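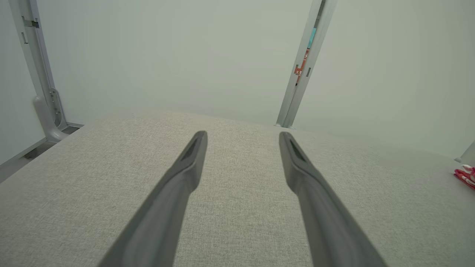
Skukommont 세탁·정리동 작업 회의록
일시: 03/06/2022, 오전 조 교대 직후
장소: 2층 휴게실 (회의실은 Cloltent 장비 상자가 사용 중)
참석: 정리반, 출고반, 설비 담당, 생산관리. 총 13명
기록: 출고반

1. 지난 회의록 확인
이의 없음. 다만 2월 회의에서 "곧"이라고 적힌 의자 교체 건은 이번에도 "곧"으로 적기로 함.

2. Pudico 정리대 시험 운전
설비 담당 보고. 집게 두 개로 옷을 집어 정리대 천 위에 펴는 작업을 시험 중임. 목표는 한 교대에 100벌, 지난주 가장 잘된 교대가 53벌. 생산관리는 "절반을 넘겼다"고 표현했고, 정리반은 나머지를 누가 했는지도 회의록에 적어 달라고 요청함. 적음. 정리반이 함.
얇은 셔츠류는 무난한 편. 타월처럼 올이 도톰한 천은 한 번에 두 겹을 집는 일이 잦음. 빨간색과 흰색을 이어 붙인 옷은 어디가 앞인지 기계가 오래 고민한다는 의견이 나왔고, 사람도 고민한다는 의견이 뒤따름.
집게가 멈추면 다시 시작하는 데 최대 15분이 걸림. 그동안 옆에 서 있는 시간을 작업 시간으로 볼지 대기 시간으로 볼지 논의함. 생산관리는 대기, 서 있던 사람들은 전원 작업이라고 봄. 작업 시간으로 처리하고 다음 달에 다시 보기로 함.

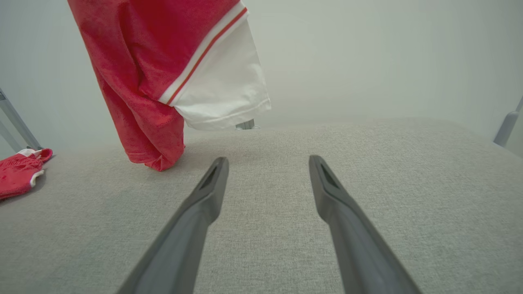
3. 정리반 업무 변경
시험대 옆자리의 정식 명칭을 "운전 보조"로 하자는 안이 있었으나, 누가 누구를 보조하는지 합의하지 못해 보류. 당분간 "시험대 담당"으로 부름.
담당은 교대로 돌아가며 맡음. 손목이 안 좋은 사람을 먼저 배정해 달라는 요청은 그대로 받아들임. 예전 같으면 종일 접었을 사람이 이제 종일 지켜보게 되는데, 손목은 편하고 목이 뻐근하다는 보고가 있음. 모니터 받침을 높이기로 함.
인원 감축 계획이 있느냐는 질문이 나옴. 생산관리 답변은 "현재로서는 없음". "현재로서는"을 빼고 기록해 달라는 요청에 생산관리가 확인해 보겠다고 하여, 일단 넣은 채로 기록함.

4. 교육
Do 프로그램 기초 교육을 근무 시간 안에 진행함. 점심시간에 하자는 원안은 재청이 없어 폐기. 교재가 영어뿐이라 설비 담당이 정지, 재시작, 오류 화면 부분만 먼저 옮기기로 함. 오류 화면 부분이 제일 길다고 함.

5. 기타
- 비상 정지 버튼 앞에 커피 두지 말 것. 지난번에도 적은 내용임.
- 기계가 놓친 옷은 따로 모을 것. 출고 바구니에 섞여 거래처까지 간 일이 있음.
- 휴게실 의자는 2번 안건보다 급하다는 의견이 다수.

6. 할 일
설비 담당: 두 겹 집힘 원인을 Cloltent에 문의, 모니터 받침 조정
생산관리: "현재로서는" 문구 확인
정리반: 시험대 순번표 작성
출고반: 회의록 게시, 의자 견적 다시 제출

다음 회의 날짜는 게시판에 공지함.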